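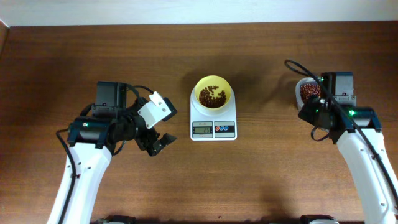 14 Apr 2023 – bean weighing, both arms

Today I continued with the portioning task. The target is 90 beans' worth of work in my head, but for the program it is only grams: the arm should stop when the bowl on the scale has 90 g. I write here what I changed, so that Tavion can repeat it when I am away in May.

**Table layout**

Scale between the two arms, a little right of the middle, controls toward us. Yellow bowl on top, the supply container on the side of the right arm. I tried first with the container in front of the scale, but then the right arm must fold its elbow too much and the wrist motor gets warm. Please leave the container on the right.

Tare with the yellow bowl on the scale, before the arms are switched on. When the joints go stiff the table moves a little and the scale shows one or two grams which are not real. I lost half of the morning with this.

**Changes from last time**

- New fingertips on the left gripper. The old ones from the Bilto box were too smooth.
- Right shoulder offset is now 6 degrees. Before it was zero, and the gripper came down on the rim.
- Speed of the wrist is lower for the last part of the pour. I did not measure how much it helps, only by eye.
- Cable of the right arm has a longer loop. It was pulling when the arm reached for the container.

**Runs**

First run stopped at 103 g. The program reads the scale too late, the beans are already in the air when the command comes. I put the stop earlier and the second run gave 91 g, which I accept for beans. Third run I broke off myself, because the left arm started to drift down. It was the screw on the bracket again, the one we glued in winter. I tightened it, but the glue is finished and somebody must buy more.

I also tried a different order: right arm takes, left arm holds the bowl at its edge. Bad idea, the scale feels the left arm of course. Left arm must stay open and away from the bowl while we read.

**Reading the display**

Tavion Lyons asked if we can take the value directly from the scale and not with the camera. I opened the manual and there is no output of any kind. The Dakinek– sorry, Dakinex module would do it, but it means to open the case and solder on the load cell, and I would like to keep one scale in the workshop that still works for the coffee people. So for now camera. It needs even light on the display, please do not move the lamp.

**To do**

- glue for bracket screws (Charvát has it, small bottle is enough)
- ask Sadico about the price of a second wrist motor
- sweep under the table, I dropped beans near the bench vise
- write the tare step in the start script, so that it asks before it powers the arms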